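About the group and its open day

Flovumine is a small engineering company that records and prepares handling data for robot arms. Most of our work concerns ordinary household and office objects with a moving part: lids, drawers, catches, flaps, bags with a zip. A person carries out the task with a pair of hand-held grippers, the movement of the grippers is recorded, and the recording is later used to train a control policy for a two-armed robot. The person's hands never touch the object. Whatever the jaws can't do, the person can't do either, and the robot isn't asked to.

The company was set up by Johanna Leitner and Cyril Penrose, who had worked together on packing machinery. It holds one open day a year, in March, and receives smaller parties by appointment in between. This page describes the group that runs those visits, how a demonstration is arranged, and what was shown at the last open day.
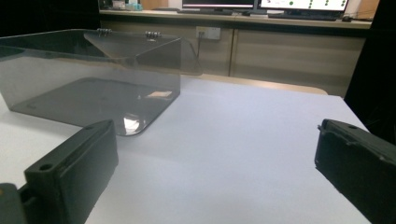 Flovumine Hand Tools and Recording Group

The group has six members. It is responsible for the grippers, the recording stations, the task sheets and the checking of recordings. It doesn't train the policies. That is done by the software group upstairs under Selvaraj Munasinghe, who takes delivery of our data once a week and sends back a list of faults.

The gripper now in use is the third version. The bodies and fingers are black. The fingers open parallel, and the opening is set by a trigger in the handle, so a half-closed grip can be held as easily as a fully closed one. Earlier versions had a spring return strong enough to tire the hand within a morning, and recordings made after lunch were visibly poorer than those made before. The present spring is weaker and the fingers are replaced as they wear. Wear shows first along the edges of the finger and is logged against the serial number of the tool.

Each gripper is cabled. We tried a battery version for a year under the project name Nerudness and gave it up. The added weight sat behind the wrist, and two tools running on separate clocks drifted apart by enough to spoil any task in which both hands act on the same object. The cable is a nuisance during large sideways movements, and operators are taught to lay it outside the forearm before they start.

What the March open day covered

Visitors were taken through one task from beginning to end. The task was the hinged box, number 297 on the current list: open a clear box with a hinged lid, deal with the contents as the task sheet directs, close the lid and return both grippers to the start position.

The hinged box was chosen by Ya-wen Kuo, who writes the task sheets. It needs no tools, everyone has opened one, and it is a good deal harder with jaws than with fingers. The lid gives very little to hold. Once it is past the upright it will usually stay open, but if it is released early it drops. The walls are smooth, and a box pushed from one side slides or turns, which means the second gripper must be placed on the rim or against a wall before the first does anything. A person does this without thinking about it. In the recordings it shows up as a short pause by one hand while the other arrives.

Clear plastic brings its own trouble. A camera sees the table through the wall, sees the far wall through the near one, and picks up reflections of the ceiling lights wherever the plastic curves. Visitors from outside the trade tend to expect that the transparent box is an easy case, as the contents are on view at all times. It is among the worst on the list. Opaque boxes of the same general shape reached an acceptable success rate with much less data.

The order of the demonstration was as follows.

Introduction at the station, with the task sheet read aloud.
Calibration of both grippers, fully open and fully closed.
Three recordings by a trained operator.
Recordings by visitors who wished to try.
Playback on the monitor, with discussion.
Questions.

Visitors' attempts were kept separate from the main set and were deleted at the end of the day. The usual faults were the same as those of new staff. They approach too fast, they close the jaws before the fingers are on either side of the edge, and they try to lift the lid with both grippers when one should be holding the box down. Most people improved on the second attempt and got worse on the third, having begun to hurry.

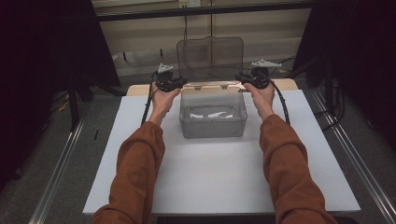 A recording is rejected if either gripper leaves the tracked volume, if the object moves beyond the edge of the white board, or if the operator corrects something by hand. Slips are not a reason for rejection. A slip followed by a proper recovery is marked as such and kept, and the software group has asked for more of them. Deliberate slips are not accepted. They look wrong in the data, with the grip loosening earlier than it does in a real one, and Mr Munasinghe's people can pick them out from the trigger trace alone.

The full set for the hinged box stands at 562 recordings, of which 513 passed checking. The remaining 49 were lost mainly to tracking faults. A batch made early in the work had to be discarded after a curtain was left tied back and daylight reached the table for part of the afternoon. The curtain position is now an item on the station check sheet and is initialled by the operator.

The station

The recording station is a light wooden table with a white board laid on it, inside a frame of aluminium extrusion, with black curtains at the sides. The board is wiped down before each session. It is replaced when scratches begin to appear in the recordings as features. Lighting is from overhead and isn't adjusted between tasks. We were asked several times on the open day why we don't diffuse the light further and get rid of the reflections altogether. The robots that use this data will work under ordinary ceiling lights, and a policy trained without reflections did badly when it first met them.

Objects are placed by hand to a position given on the task sheet, within a permitted tolerance, and the position is varied from one recording to the next. Contents are varied too. Paper and cloth are the most common, being cheap and never lying the same way twice.

The frame was supplied by Zürcher, a local metalwork firm, and has been altered twice. The first alteration widened the opening at the front, where tall operators were striking the uprights with their elbows. The second added bracing at floor level. Drawings are available to schools on request.

Staff

Johanna Leitner is head of the group and signs off each finished set. Cyril Penrose designs the grippers and keeps the wear log. Ya-wen Kuo writes the task sheets and trains operators. Wendelin Wyss maintains the stations and leads the demonstrations on visiting days. Two part-time operators make up the rest. Applications for operator posts are considered at any time. No background in robotics is needed. Applicants are given a two-hour trial at a station, and steadiness is judged over the whole of it.

Arranging a visit

Parties should be of no more than eight. The station takes two people standing at the front and the others watch the monitor. Visits last ninety minutes. Visitors who want to handle the grippers should wear close-fitting sleeves and take off bracelets and watches, which catch on the handle. Photographs are allowed at the station. They aren't allowed in the workshop next door, where customers' parts are kept.

We are on the ground floor of the Grikitz building. The entrance is at the side, next to the loading bay, and the bell for the group is the lower of the two. Write to Mr Wyss at least two weeks ahead, stating the size of the party and whether you would like the hinged box or one of the drawer tasks. The zip bag task is not available to visitors at present, as the sheet is being rewritten.

Last updated: Tuesday, July 11, 2023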